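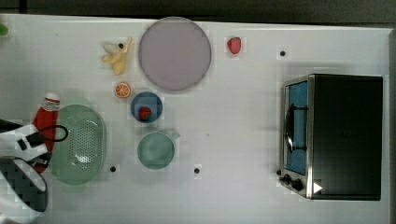 Our play kitchen at the Denthorpe toy library is open again from September, and I want to show it to the families who could not visit us during the winter. Most of it came as a gift from the Adugna family when their youngest started school. The toaster oven is the favourite, I think, with its two black knobs and the blue colour inside, and in my house the children would fight for it. 

The plate and the bowl
The big plate is a pale lavender-grey, and it is good for pretend pancakes. The blue bowl is more shallow, with a strawberry in it. My daughter calls this dessert.

The fruit
Bananas, an orange slice and strawberries. Fuad Yimer asked me if we have also a pineapple - not yet, but donations are welcome.

The green colander
It is oval, with small holes. Little ones like to wash the fruit in it, and with real water it is also fine if you dry it after.

The mug
Pale green, a comfortable colour for a tea party. Please return it together with the other dishes.

Borrowing
The full kitchen set is number 44 in our catalogue. The deposit is 20 dollars and you get it back when the set comes home. Ask for Dagim Chala at the front desk, mornings only.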